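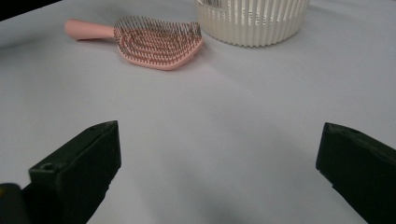
My neighbour's kitchen table is 85 years old, and it has a burn on it the shape of a saucepan. She knows which saucepan, and she knows which of her brothers put it there, and if you stay for a second cup of tea (you will, she's very persuasive) she'll tell you what their mother said about it. I've heard the story four times now and I would happily hear it again.

I bring up the table because I've been thinking a lot lately about how quickly we're all encouraged to get rid of things once they look as though somebody has lived with them. I went shopping with my daughter in May for her first proper flat, and at the third store a very pleasant young man told us that a dining table was good for five years, or seven if we were careful with it. He said it quite cheerfully, the way you might talk about a carton of milk. My daughter nodded along and I stood there feeling about a hundred and ten.

Now, I don't want to be unfair to the young, who have enough to put up with. Rents are what they are. If you're moving house every twelve months you're not going to drag a solid red gum sideboard up three flights of stairs for the sake of your mum's principles, and I wouldn't ask you to. My own first table was a door laid across two trestles, and the doorknob hole was plugged with a cork. There's no shame at all in cheap furniture. My quarrel is with the idea that cheap or dear, it's all on its way to the kerb from the day it arrives.

Have a walk around any suburb in hard rubbish week and you'll see what I mean. Last time ours came round I went out with the dog and came home with a bookcase, two dining chairs and a piano stool, and had to go back for the dog's lead, which I'd left tied to a lamp somebody had thrown out. One of the chairs had a loose rung. That was the whole of its crime! A dab of glue, a bit of rope twisted tight overnight, and it's been holding up my brother-in-law every Sunday since, and he's not a small man.

I learned the trick with the rope from Norbert Ďurica, who ran a repair bench at the back of the hardware store in Dresberg when we lived there. He charged very little and talked the whole time. People would come in apologising for a wobbly stool as if they'd brought him a sick animal, and he would turn it over on his knee, have a good look underneath, and say, "Well, it wants to be a chair." I've borrowed that line for all sorts of things over the years, including a marriage or two. When he packed up, the shop put a rack of phone chargers where the bench had been.

What bothers me is that we lost the bench and then we lost the habit. I asked at the same dinner table I've been boasting about, with six grown adults sitting at it, who owned a clamp. Silence. Who owned wood glue? My brother-in-law thought he had some, though it may have been for tiles. These are clever people — one of them does something with bridges — and it simply hadn't crossed their minds that a chair was a thing you could fix.

And the money is silly, once you sit down with it. My daughter was quoted 143 dollars for delivery alone, on a table that came in a box and had to be screwed together by the customer. We bought one second-hand in the end, from a retired couple, for 69 dollars, and the husband helped us tie it to the roof racks and gave us half a tin of wax to go with it. It has a ring on one corner where a vase must have stood for years. My daughter was going to sand it out, and then she thought she might put her own vase there.

I know there's a case against me. Some old furniture is ugly, and some of it was badly made to begin with, and a person who keeps everything ends up unable to find the back door. My aunt was like that, bless her. I've also spent more weekends than I'd care to admit on a wicker settee that should have been allowed to go in peace. You do have to choose.

But I'd love to see a repair bench back in every town that has a hardware store, even if it's only open on a Saturday morning. I'd love the big shops to sell the spare leg and the spare hinge as readily as they sell the matching lamp. In the meantime, buy a clamp. Two, if you can stretch to it, and lend one to the people next door.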